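Inside the caliper plant at Himley

The Grunon works at Himley takes in worn brake calipers from cars and light trucks and sends them back out as remanufactured parts. It sits at the end of a service road behind the rail yard, and if you come from the south the sign is hidden by the building in front of it. Two cars from our group drove past it. The tour was in February, the lot was glare ice at the top end, and the visitor entrance is at the top end.

The garage owners' association had asked for this visit for a long time. Most of our members fit remanufactured calipers every week and few of us had seen where they come from. There have also been complaints over the past year, mainly about slider pins seizing early and about core credits being refused without much explanation. Both came up on the day.

Delphine Kincaid, the plant manager, met us in the lunchroom with coffee and a short safety talk. Steel-toed boots were mandatory and the plant had no spares, so anyone planning to go on a later tour should bring their own. Safety glasses and ear plugs were handed out at the door. Phones had to stay in pockets on the wash line and in the test room.

Receiving

The tour started at the receiving dock. Cores arrive in steel cages and on pallets from distributors all over the province, and a good share of them come through Pluston, which most of our members use. They are tipped onto a sorting table and identified by casting number. The people on that table mostly don't need to look the number up. Amos Van Dusen, who runs receiving, can tell a left-hand rear caliper from a right-hand one while it is still in the cage, and he said the common mistake by shops is putting the part back in the wrong box.

This is where the credit question came up. A core goes back as a full credit if the casting is whole, the bleeder boss is intact and the piston is still in it. It doesn't matter if the piston is seized. It does matter if someone has had a torch on it. Van Dusen had a bin of rejects beside the table and passed a few around. One had been heated until the paint burned off and the bore had gone out of round. Another had a bleeder screw snapped off and then drilled at an angle, out through the side of the boss. He said the drilled ones are the most frustrating, as they can extract a broken bleeder without trouble if it is left alone.

So, for members: if the bleeder snaps, leave it. Put the old part in the box the new one came in, drain the fluid first, and don't strip the bracket off if the new one came with a bracket. A missing bracket is a partial credit.

Several people asked why the refusal slips only say "damaged." Kincaid agreed that the slips were not much use. The codes on them are set by the distributor's system, and Grunon sends a fuller description that gets dropped along the way. She has raised it with Pluston and said she would raise it again.

Washing and blasting

From receiving, the calipers go into a teardown area where pistons are pushed out with air. Rubber parts, pins, clips and bleeders are all scrapped at this point. None of the rubber is reused, which was one of the questions on our list. The bare castings go through a hot alkaline wash and then into the blast cabinets. The wash line is the loudest and warmest part of the building, and after the parking lot it was also the most popular.

Lyle Wojcik has been on blasting for 9 years and explained the change from grit to steel shot. Grit cleaned faster but got into the bracket bores and didn't always come out again. He thinks some of the slider pin trouble reported by shops came from that, though not all of it. Brackets now get a separate rinse and are blown out from both ends. He ran a cotton swab down a finished bore for us and it came out clean.

After blasting, the castings are checked for cracks and the bores are measured. Anything pitted in the seal groove is rejected. Light pitting below the groove is allowed, and Wojcik was open about that. The seal does not run there.

Iron castings get a zinc plating, done off site. That takes them out of the building for 4 working days and it is the main reason for delays when a part number runs short. Kincaid would like to bring plating in-house but the waste water permit is a large obstacle. 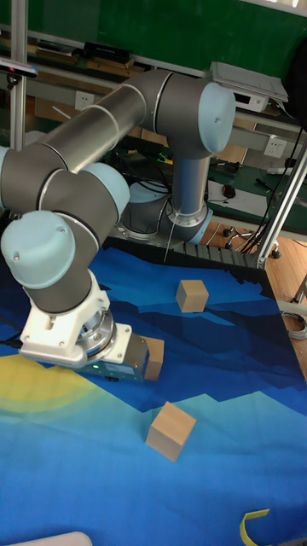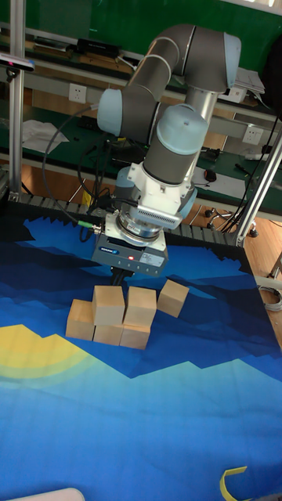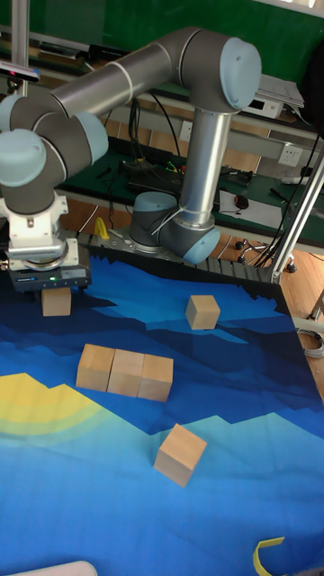 Assembly and test

Assembly is split by size, with small rear calipers on one side of the aisle and everything else on the other. Most of the work is done by hand at standing benches. Each bench has one part number at a time, with a tray of new seals, boots, pins and hardware counted out to match the number of castings. If there is a seal left in the tray at the end, the whole batch goes back to be checked.

The seals and dust boots now come from Intarasuk. The switch was made after a run of boots from a previous supplier started cracking where they meet the piston. Members who had cracked boots on parts bought before the change should have been covered under warranty, and Kincaid said any that were refused can be sent back for a second look through the distributor.

Pistons are either new steel or new phenolic, to match what the vehicle had originally. One of our members has been asking for steel in place of phenolic on certain trucks. The answer was no. The heat travels through steel into the fluid more readily, and Grunon doesn't want to change the braking behaviour from what the vehicle maker approved. They do get asked for it often.

Rear calipers with a built-in parking brake take the longest. The screw mechanism inside is cleaned, measured and either reused or replaced, and the lever is cycled on the bench before the caliper moves on. Soledad Whitfield showed us how the piston is wound back and why it should never be pressed back with a C-clamp in the shop. We all know that one. She said she still sees the damage in returns every week, so evidently somebody is doing it.

Every caliper is pressure tested, with no sampling. There is a low pressure test with air and a high pressure test with fluid, and the part is held at each stage while the machine watches for a drop. The low pressure test finds more leaks than the high one, which surprised a few people. High pressure pushes the seal out against the bore and can hide a small fault. A caliper that passes gets a dot of paint on the bleeder boss and a printed label with the batch. If you ever need to make a claim, the batch number on that label is what they want, and they would like you to write it on the work order before the box goes out with the recycling.

Warranty returns

The last stop was the returns room, which was the most useful part of the visit and got the least time. Ona Raudsepp opens every warranty return that reaches the plant. The shelf holds calipers waiting for inspection, each tagged with the complaint as the shop wrote it. Many of the tags said only "bad" or "leaks." She asked us to pass along that a single sentence would help: which wheel, what the pedal did, and whether the hose was changed.

The hose was her main point. A collapsed flexible hose holds pressure in the caliper and looks exactly like a seized piston. The shop fits a new caliper, the brake drags again, and the new one comes back as defective. She puts it on the tester and it works perfectly. Opening the bleeder while the brake is dragging will tell you which it is. If the wheel frees up, look at the hose before you order anything.

She also had a group of returns with contaminated fluid, where the seal had swollen so badly that the piston could not be moved by hand. In those cases the new caliper will fail too unless the whole system is dealt with, and the claim will be denied.

On slider pins, she has seen two causes. One is the blasting residue Wojcik talked about, and those claims have dropped off. The other is the wrong grease. Petroleum grease swells the rubber bushing on the pin and locks it up over a winter. Silicone or a synthetic grease made for brakes is fine. The pins are greased at the plant and don't need more added.

Questions at the end

Back in the lunchroom there was time for questions. The plant ships 3000 calipers in a normal week, more in spring when the winter tires come off and people find out what the salt has done. Kincaid was asked whether prices would go up again this year and said she expected they would, mostly on account of freight and plating, but she would not give an amount.

Asked about electric parking brake calipers, she said they are already taking in the cores and building up stock. The motor units are tested separately and replaced if they draw too much current. Shops should send back the motor attached to the caliper. Without the motor, the core is worth very little to them.

Grunon is willing to run the tour again for members who missed it, in smaller groups so that there is more time in the returns room. Leave your name with the association office if you want to be on the list, and include your boot situation.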